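Workshop Tips: Recording Hand Demonstrations of Floor Cleanup

Filed under: Workshop, Data Collection
4 April 2018

These notes cover cleanup tasks recorded by a person wearing a head camera and wrist trackers, for use as training examples. They assume the recording software is installed and the wrist units are paired. Tips on tabletop tasks are on a separate page.

Choosing the material

Crumpled paper and tissue are good starting materials. They are cheap, they can be reused, and no two handfuls have the same shape. Mix sizes and textures. A pile made only of full sheets of office paper teaches a narrow grip, and the model will close too wide when it meets a scrap. Include flat sheets, twisted pieces, long strips and torn fragments.

Reuse a batch until it starts to shed lint, then replace it. Lint sticks to the lens and to the marker tiles.

Do not tidy the surrounding floor to a studio standard. Cardboard, foam sheets and other packing waste can stay near the work as long as they do not block the forearms. A system trained only on bare floor will treat every flattened box as part of the pile.

Floor and light

Dark, glossy floors give strong contrast with white paper, which makes segmentation easier. They also reflect overhead lamps. A reflection that slides across the floor as the head moves can be mistaken for a light object. Turn off the lamp directly above the work and use two from the sides. If only overhead lighting is available, record anyway and tag the session "glare".

Record on a light floor as well. In our first set, 3,396 clips, every clip used the same dark concrete, and the trained policy failed on pale tile. The second set had 2,303 clips split over 3 floors and did better on all of them.

Wrist bands

Fit the band over bare skin. Sleeves slide, and a slipped band shifts the whole hand track. Tighten until the band does not rotate when the wrist is turned, then back off one notch.

Marker tiles should face up when the palm is down. Wipe them with a dry cloth at every break. Alcohol wipes will dull the print in time. Replace any tile with a scratched corner; the detector needs all four.

Route the cable, if there is one, back along the forearm toward the elbow. Leave enough slack for a full reach. Check the slack by touching the floor at the farthest point of the work area before pressing record.

Hand motion

Start each clip with both hands in view and still for a slow count of two. The pause gives the tracker a clean first pose.

Work at normal speed. Slowed motion looks careful on playback but trains a slow robot. For loose paper, the basic move is a two-handed sweep: palms down, fingers apart, both hands pressing lightly and drawing inward. 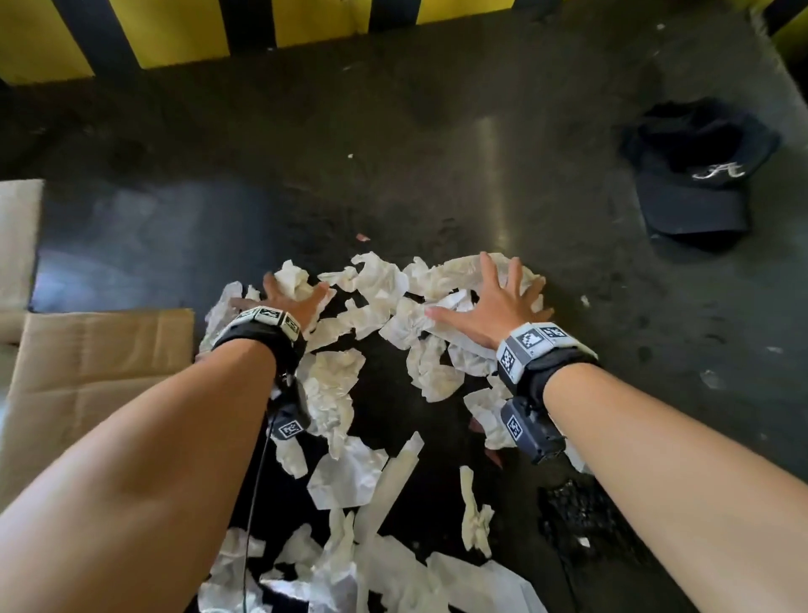
Palms down on the paper with the fingers spread, and marker tiles on the upper side of the left band.

Keep the hands from crossing. When one wrist passes over the other, the lower markers are hidden and the track has to be filled in by estimate. Short gaps are acceptable. Long gaps should be cut from the clip.

Look at the work. The camera follows the head, and a glance at a clock or a coworker takes the hands out of view. Chaminda Mondal, who labels most of our clips, rejects any in which both hands are missing at the same moment.

If a piece is dropped, pick it up and continue. Recoveries are useful examples and are scarce in most sets. Do not restart the clip.

Objects that are not trash

Some recordings should have an ordinary object on the floor that is left alone: a cap, a glove, a tape measure. Place it well clear of the pile at first, then nearer in later sessions. The operator must treat it the same way every time. If it is ignored in one clip and swept up in the next, the labels conflict.

Write the name of the object in the session note. "Item on floor" is not enough for the labeler.

Session length

Kneeling work is tiring, and tired operators start to use one hand. Keep sessions short and use a knee pad. Stop when the sweeps become lopsided, even if the card has space left.

Scatter the pile again between clips. Throw the paper from standing height instead of arranging it. Arranged piles come out round and even, and real ones seldom are.

Naming and storage

Use one folder per session, named for the operator, the floor and the material, in that order. We keep raw video on Drerico and the tracked poses on Ollia. The two must carry the same session number. In June we lost 516 clips to mismatched numbers. The video was intact and so were the poses, but there was no way to pair them.

Copy the card before charging the wrist units. On the Hwang units, charging resets the clock, and the time offset is needed to line up the two tracks.

Quick checks before recording

Lens wiped.
Bands tight, tiles up.
Cable slack tested at full reach.
Lamp positions noted.
Session number entered on both devices.
Trash bag opened and within reach, if the task includes bagging.

Related pages: Recording Folding Tasks; Cleaning Marker Tiles; Setting Up the Billel Head Mount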